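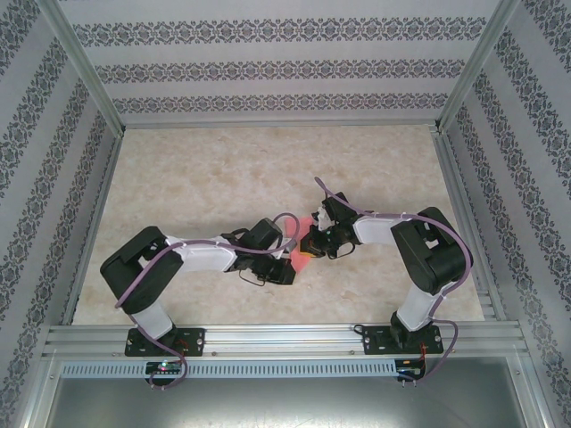 How to get old candle wax out of a jar

I've got a shelf full of empty candle jars and I finally sat down last weekend and cleaned the lot. They're lovely for pens, cotton wool or a bit of parsley on the windowsill, so please don't bin them!

What you need

A kettle, a butter knife, an old bowl, kitchen roll and washing-up liquid. I also use a sieve I no longer cook with — wax never quite leaves it.

Step 1: Break up the wax

Poke a few holes in the leftover wax with the knife, right down to the glass. Go gently, especially near the wick.

Step 2: Add the water

Stand the jar on a tea towel and pour in hot water, stopping well short of the top. I let my kettle sit for some 2 minutes first, as I once cracked a nice Wynne jar with water straight off the boil (still cross about it).

Step 3: Leave it alone

Go and do something else. The wax floats up and sets in a disc as the water cools. My big Kesus one took 74 minutes, but the little ones were done by the time I'd hung the washing out.

Step 4: Lift and strain

Pull the disc out and tip the water through the sieve into the bowl. Never pour it down the sink — wax and drains don't mix.

Step 5: Wick and label

Prise the metal bit off the bottom with the knife. For the label, soak the jar in warm soapy water, then rub with a dab of cooking oil if it's still sticky. Wash, dry, fill with pens.

Updated 5/26/26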